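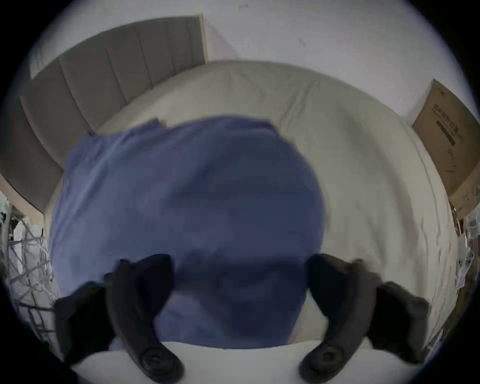

To: Avimby Members' List
Subject: Re: Gap in the newsletter and the travel diary

Dear members,

Thank you to everyone who wrote to ask why the list has been so quiet. I have quoted one of those messages here and will answer it for all.

> I have been a subscriber since the Avimby newsletter was still printed and
> mailed, and I cannot remember a summer without a single travel diary. The
> last entry I have ends at the bus station in Arville with a promise of
> "more on Sunday." Was there more? Did I miss it, or has the diary been
> dropped? I would also like to know whether the September issue will come
> out as planned. My sister reads my copy after me and she has been asking
> as well.

You did not miss anything. The Arville entry was the last one sent, and the diary has not been dropped.

The editorial office had scheduled six entries for the summer. Three were written on the road and never posted, as the office was closed for longer than we had expected and the person who normally prepares the mailing was away with her family. The remaining three exist only as notes. We should have sent a short notice to the list at the time, and we regret that we did not.

The following arrangements now apply:

The three finished entries will be sent one at a time, beginning with the second half of the Arville trip. It picks up at the bus station and continues to Nudden, where the writer spent a wet afternoon in the public library and missed the last ferry.

The notes will be combined into one longer piece on the drive home through Arango. Members who were on that trip are invited to send corrections, especially regarding the name of the diner – our notes give two different ones.

The September issue will appear as planned, with four pages in place of the usual length. The letters column will be included. The recipe exchange will return in the issue after that.

Members who wish to contribute a travel diary of their own may write to this address. Entries should be in plain text and should concern a trip the writer has personally taken. Short trips are welcome, and so are trips that went badly.

Please do not reply to the whole list with changes of address. Send those to the office directly.

With kind regards,

Archana Pal
Editorial Office, Avimby Newsletter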